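Write the stopping rule first

29/06/2023
Bello Bassey

Most sites I visit have a good rule for starting a robot and a poor one for stopping it. The start procedure is laminated and hangs by the cell. The stopping procedure is whatever the person on shift thinks best, and it changes when the shift changes.

I think this is the wrong way round. A humanoid working at a conveyor has two hands that can be anywhere when the work pauses. Over the rail, over the belt, down in a crate. Before anyone reaches in to clear a part, they should know where those hands are meant to be and who has confirmed it.

At Skosmont the draft rule ran to 2 pages and left this out. Binta Eze rewrote it after a long argument with the night shift. Her version says that a paused robot is still a working robot until the supervisor has isolated it and said so aloud. Some people found the last part silly. I would keep it.

Régis Mallet objects that full isolation costs too much time on small jobs. He has a point, and Stirmont allows a shorter procedure for parts that can be picked out with a long tool. I could live with that if it were written down. At present it is a habit.

The hands by the front rail, with the bins below, and a black part on the belt in one of the two views:
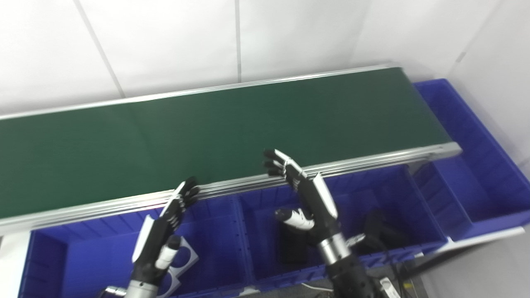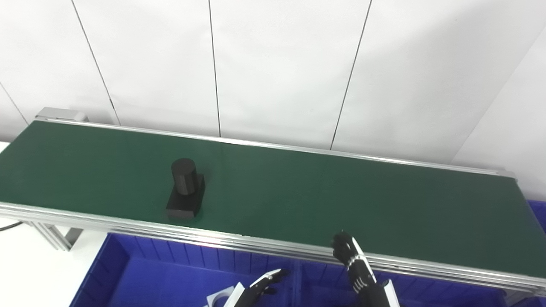

What I would put in the rule

Name one person per shift who may declare the cell safe. State a rest position for both hands, clear of the belt and the bins. Treat the space above the crates as part of the cell, with the same restrictions as the belt. Review the whole thing each December, with the night shift in the room.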